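Stationery and consumables: changes to ordering from July

The shared stationery contract with Flurance ends in June and will not be renewed. From the first working morning in July, all pens, paper, labels, toner and notebooks will be ordered through Kasach. The change applies to both buildings and to the depot at Majali. Furniture, kitchen supplies and cleaning products are on separate agreements and are not affected.

The main reason for the move is freight. Under the Flurance agreement each order carried its own delivery charge, whatever its size, and the two buildings were treated as separate customers. Kasach delivers to a single dock and charges once per consignment. Orders will therefore be grouped and released twice a month. The cut-off is noon on the 5th and noon on the 20th. Anything entered after noon goes into the next release.

The catalogue has been cut to 54 lines. The old list had grown by addition, with new items put on when someone asked for them and very little taken off. It included several weights of copy paper that differed only in the wrapper, and three sizes of adhesive note that were ordered once and then left in the cupboard. Items that drew no orders in the past two years have been removed. Items that duplicated another line in colour or pack size have been merged where the supplier could match the original specification.

Pens account for a large share of the questions received so far. Ballpoint and gel pens will both remain available in black and blue, with red in ballpoint only. Fine tips are supplied in boxes of 12 and medium tips in boxes of 50. Coloured barrels will vary with the manufacturer's stock and cannot be specified on the order form. Ink colour can be specified, and the form will not submit without it.

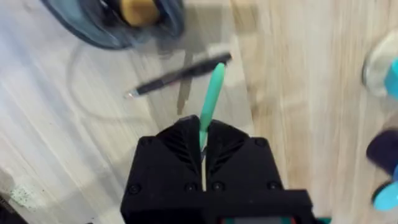 Refills are a new line. Centres that already buy refillable pens should order the refill code listed beside the pen, as the cartridges are not interchangeable between makers. A cartridge that is slightly short will fit the barrel but retract under pressure, and one that is slightly long will stop the cap from seating. Used cartridges can go in the collection box beside each mail room. The box does not take markers, correction fluid or batteries.

Copy paper changes to a recycled stock at 80 gsm. It has been run through the duplex printers in both buildings without a rise in jams. The older label printer on the ground floor is less tolerant and should continue to use the existing label sheets, which have kept their code. Please fan the paper before loading and keep opened reams flat - paper stored on its edge takes up a curl that the feed rollers do not correct.

Toner will no longer be held in local cupboards. The Lastard print monitor reports cartridge levels overnight and raises a replacement order when a cartridge falls to 5 per cent. The replacement is sent to the mail room with the printer number on the carton. Cartridges should be changed when the printer asks for it and not when the first low warning appears, as a good deal of toner remains at that stage. Spare cartridges now on hand should be used up first. Their codes can be entered on the monitor page so that a second one is not ordered.

Approval limits are unchanged. Orders inside the monthly allowance go straight through, and orders above it are held for the cost centre manager. Held orders that have not been approved by the cut-off roll forward automatically and do not need to be entered again.

Old Flurance order forms will stop working at the end of June. Saved baskets will not transfer, so anyone who relies on one should print it beforehand and match the items against the new list. The list is on the purchasing page of the intranet, sorted by category, with the old and new codes side by side. Requests for additions will be reviewed in October.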